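What changed in the canteen

November 27, 2023

I have worked in the kitchen at the Randside canteen for 7 years. In January the company that runs us, Stindum, told us we were getting automation, and since then people keep asking me if I still have a job. I do. It is a different job in some ways, so I'm writing it down.

We serve almost 1000 meals on a normal day. There are 6 of us. Before the change, two people spent most of the morning on seasoning, portioning and moving pots between the counter and the stove. The plan was to hand the repeat work to an arm and keep the rest with us.

Plostmont did the setup. They worked out a lot of it in simulation before anything was bolted down in our kitchen, and they asked us to look at those runs and say what was wrong. I had never been asked that about a piece of equipment. When the dishwasher was replaced, it just arrived.
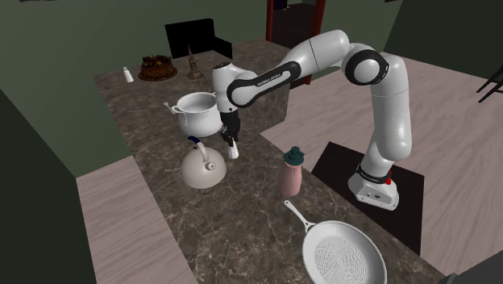
My complaints were mostly about reach. A cook puts things down wherever there is room, and handles end up pointing every direction. We went over that several times. In the end they changed some of the motions and we changed some of our habits. Pans have a set place now. I grumbled about it for a month and then stopped noticing.

The mornings are quieter. I do less lifting and my wrists are better. I also do more checking, and checking is tiring in its own way. You stand and watch, and you have to stay awake for it. Two of us rotate on that, an hour each, which was our idea.

What I miss is talking while we prepped. The work used to put us side by side, and now it spreads us out. We asked for the breaks to overlap again and got it.

No one was let go. One person moved to the Eskola site because she wanted the earlier shift. Pay went up a little for the people trained on the arm, and I think it should have gone up for everyone. We are still arguing about that one, and the next meeting is in January.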